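News > Newsletter > March issue

March, by Pratham, Javodmont teaching group

Hand lessons at the Asstead office

This month our group began to record tasks with the hand-held grippers. For those who joined the list recently: we do not move the robot arm by a joystick any more for the simple tasks. A person takes the gripper in the hand, goes to the desk and does the job as she would do it at home, only a little slower. The arm learns from these recordings later.

We have now 17 people who passed the short training. The first task is to pick up a tied bag and put it down in another place. We want 2,000 good recordings before summer and we have nearly 200, so there is still a long way. Remote control stays in use for the Shi project, where both arms must work together.

Three requests from the first weeks. Please close the fingers fully before you lift. Please do not turn the wrist fast, the recording loses its position and we must delete it. And please write the task name in the log before you start, not at the end of the morning.
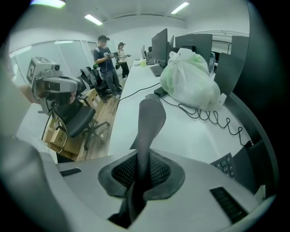

Grippers in hand beside the long desk, with a tied white bag near the monitors.

New places for the training open in the next month. If you wish to try, write to the group and tell us which mornings are good for you.

Contact the newsletter | © Javodmont | Back to top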